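How Does a Robot Learn Chores?

A robot does not know what a shirt is. People have to show it.

One way is remote control. A person moves two handles, and the robot's arms copy them. Another way is to do the job by hand while a camera at eye level records it. The robot's computer then studies the recordings.

Once is not enough. At Orbridge, Chibuzor Eze may repeat one chore 300 times. Putting a shirt on a hanger is a hard one, as cloth changes shape every time you touch it.

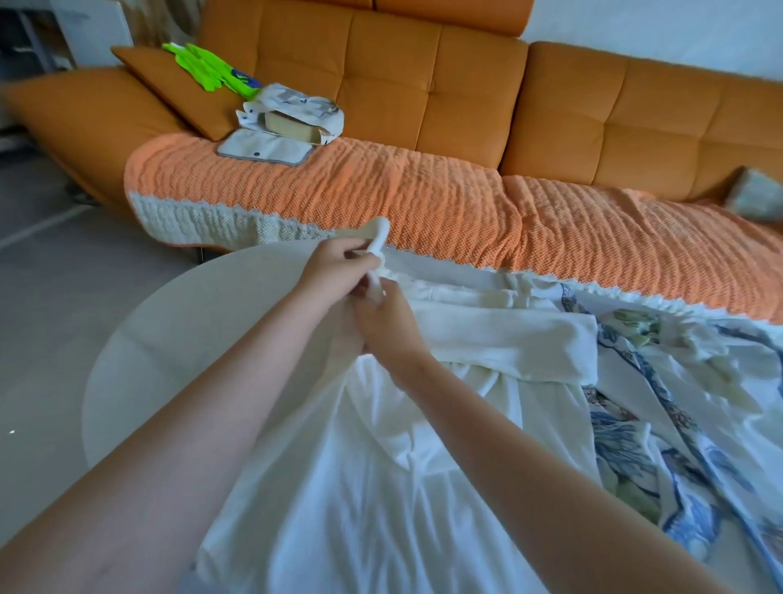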